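Print this page | E-mail this article

4.2 Does a soft cloth fold better than a stiff one?

The household guides we reviewed say that a soft, fuzzy cloth is harder to fold neatly than a flat woven one. We doubt this. The claim goes back to a Purholm leaflet that gives no measurements, and later authors (Salgado and Arruda among them) simply repeat it. Dark cloths, we are told, are worse still – the creases are hard to see.

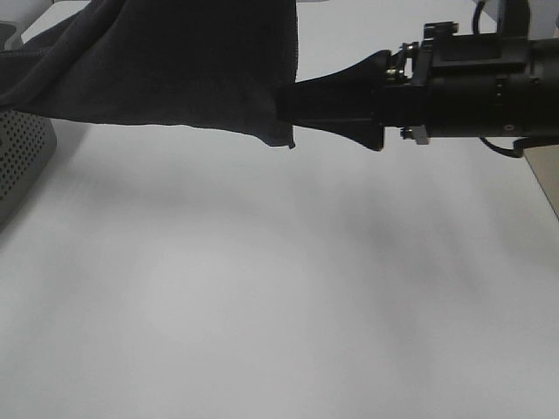

A cloth held near one corner will sag along its lower edge, whatever it is made of. What matters more, in our view, is where the second hold is taken. Of 16 cloths folded by 12 adults, 15 came out square when the second hold was at the neighboring corner. Texture made no difference we could find, though a sample this small proves little.

Figure 3. A dark, soft-textured cloth held at its right edge, with folds toward the left.

Contact | Copyright Prerkomell 2023-11-04 | Back to top

Comments

Marlene Sampaio: Did you wash them first? New cloths behave differently.

Arnaldo Ramalho: Not convinced. My towels never come out square.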